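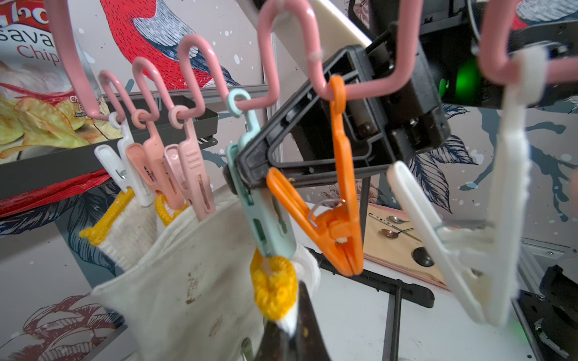
How long should I wait between an upper eyelid blepharoplasty and measurements for cataract surgery?
The common minimum is three months, and longer if the corneal readings are still changing between visits. Lifting heavy lid skin takes weight off the cornea, and the astigmatism can shift while the swelling settles.

corneal_drift
Adding to the above. I had uppers done in August and biometry for a toric lens this winter. Keratometry was repeated two weeks apart on the same device. Axis moved two degrees between visits, magnitude unchanged. The surgeon accepted that and ordered the lens.

ptosis41
Three months is conservative for a skin-only blepharoplasty. If no muscle was touched and there was no ptosis repair, the change in K values is usually small. My clinic (Butari Eye, the one on the hill) measured at seven weeks and the result was fine.

corneal_drift
Small for a standard monofocal, maybe. A toric is another matter. A few degrees of axis error costs you part of the correction, and you can't tell in advance which side of the average you will be on.

lidlag_m
Does anyone do it in the other order? Cataract first, lids after?

ptosis41
Plenty of people. The argument for it is that the speculum used in cataract surgery can stretch the levator a little and leave a mild ptosis. If the lids are done second, the surgeon can correct for that at the same time. The argument against is that the lens was calculated on a cornea with a heavy lid resting on it.

dry_side
Neither order works well with an untreated ocular surface. I had both planned at Tivon and they postponed everything over dry eye. Punctate staining in both eyes, unreliable topography. Drops and warm compresses for six weeks, then repeat. The second map looked like a different patient.

lidlag_m
Did they charge for the second set?

dry_side
No. The quote was 680 for measurements, repeats included. The lids were 3000 for both uppers, local anesthetic, facility fee separate. Ask for that line in writing. Seol quoted me less and left the facility out.

corneal_drift
Agree on dry eye. Disagree with ptosis41 on seven weeks. One fine result does not set an interval.

ptosis41
It doesn't, and I didn't claim it did. I said skin-only. Stable readings on two visits matter more than the calendar.

corneal_drift
Then we differ on less than I thought – I would still want both visits after week twelve for a toric.

lidlag_m
Mine includes ptosis repair on the left, so I will wait the full three months and ask for two sets. Thanks.

Related threads
Toric lens rotated, when to reposition
Iltis lid clinic, follow-up schedule
Contact lenses before biometry: how many days out
Brow lift or upper lids first

Search this forum Go Advanced

We use cookies to keep you logged in and to measure traffic. Accept Settings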